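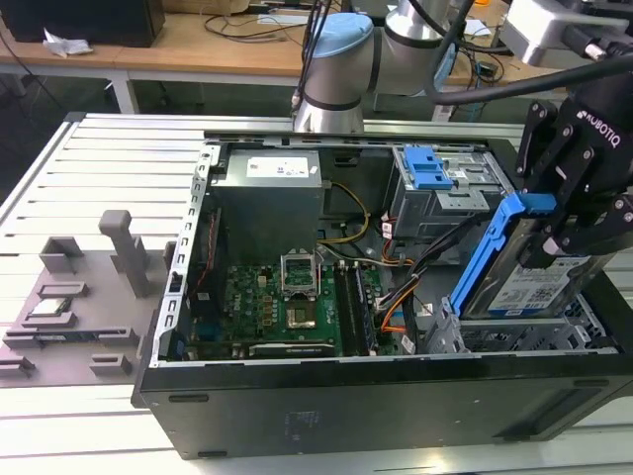 Drive installation task, Malbridge cell. The gripper holds a hard drive in its blue carrier over the open case.

Progress report to Rokholm, Mar 3, 2022
Prepared by Valentyna Karpenko

Collection
We have recorded 372 demonstrations of the drive installation task against the 900 promised by the end of April. Each one covers a single insertion, from pickup to release. Of the total, 19 were rejected in review, mostly for missing force data, and will be recorded again. The rejected runs stay in the archive but are kept out of training.

Setup
The computer case is laid on its side on the slotted platform, with the side panel off. Operators shift the case between runs so that the learned policy does not depend on one exact position. Ottó Kovács rewrote the reset procedure in the second week, and operators now complete 60 runs on a full day.

Training
The first policy was trained on the early recordings. It reaches the drive bay reliably but often stops short of full insertion. We think the final push is underrepresented -- operators tend to hurry through it. New instructions ask them to slow down over the last part of the motion.

Next steps
Memory module insertion starts once the drive set is complete. Maksymiv has agreed to supply more used cases, and we are waiting on a delivery date. Spending is within the approved budget. We request no change to the schedule.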